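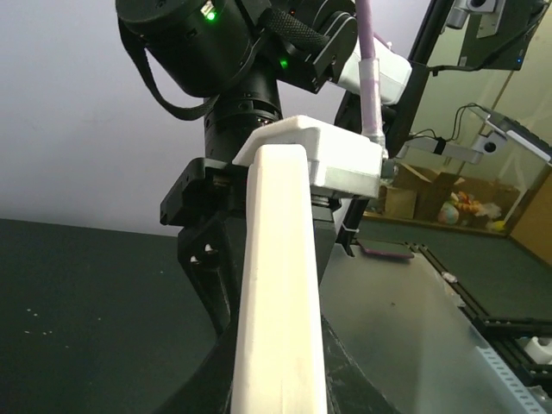 About us

Gamov Workshop is a small robotics lab with one big, slightly nosy question: can machines do the chores yet? We mean the dull, everyday jobs, at home and on the shop floor. Folding towels, putting lids on tubs, sorting screws into trays, clearing up after tea. We've been asking since we first rented a unit on the Elmont estate, and the short answer is still "some of them, on a good day". We love the long answer, and most of this page is about that.

What we do

We teach robot arms to do ordinary jobs with their grippers, and then we try very hard to catch them out. A person guides the arms through a task many times over, the software learns from those runs, and then we let go and see what happens. Our longest list so far is the towel one. It took 1532 guided runs, with hand towels, bath towels and one very old beach towel that nearly finished us off. The arms now fold a hand towel neatly if it's put down fairly flat. Hand them the same towel in a heap and they'll still get there more often than they used to, but you'll want a chair.

We keep a chore list on the wall, and at the moment it has 23 jobs on it. Each job has a plain pass mark, written down before we start (this matters a lot to us, as it's far too easy to move the goalposts once you've fallen for your own robot). A job passes when the arms can do it 29 times in a row with no help. If somebody nudges a cup back into place, the run goes back to the start. There has been some groaning over that rule.

Where things stand

Two jobs have passed: stacking plastic tubs by size, and moving parts from a delivery tray into a sorted one. The second was for Balaskas, a family firm that makes door fittings and has let us try things out on its packing benches. Their packers were wonderfully blunt with us. They didn't mind how clever the arm was, they wanted to know if it would still be going after lunch, and what it did when a hinge turned up in the wrong tray. We came home with a much better test than the one we'd taken with us.

Jobs that are close: wiping a flat surface, putting cutlery into a drawer, closing zip bags. Zip bags have been a joy to work on. The arm has to feel for the seal and keep hold of it the whole way along, and the first time ours managed it from end to end we all shouted so loudly that the unit next door came round.

Jobs that are nowhere near: fitted sheets, anything with wet spaghetti, and peeling the film off the top of a ready meal. Socks are somewhere in between. Pairing them is fine, but turning one the right way out is a lovely, awful problem and we'd be glad to hear from anyone who has cracked it.

Why it's hard

People are often surprised that a machine can weld a car door all night and yet struggle with a tea towel. The car door is the same shape in the same place every time. A tea towel is never the same twice, and it bends, slips, hides its own corners and sticks to whatever is under it. Thin plastic is just as bad, with the light bouncing off it as well. Much of our week goes on small things like these: how hard to pinch, what shape a fingertip should be, where a cable ought to run so that it doesn't get dragged about.

We print a lot of our own gripper fingers. It's cheap, it's quick, and an idea you had over breakfast can be picking up spoons by the afternoon. Most of those ideas turn out to be bad. We keep the bad ones in a drawer and look through them more often than you might expect.

Visits and open afternoons

Visitors are very welcome! We hold an open afternoon every March, starting at 2, when you can try guiding the arms yourself. Children tend to be better at it than their parents. School groups can come at other times of year by arrangement, and we'll happily go through the chore list with them, failures and all.

If you run a workshop, laundry, kitchen or care home and there's a job you're sick of, please tell us about it. We can't promise to solve it, and we may well write back to say it's beyond anything we could do at present, but it could end up on the wall. Cutlery drawers came to us that way, from the canteen at Dusach College, who sent a box of their own forks for us to practise with.

You'll find us at the far end of the Elmont estate, past the tyre place. Ring the bell twice, as the first ring tends to get lost under the noise of the printers.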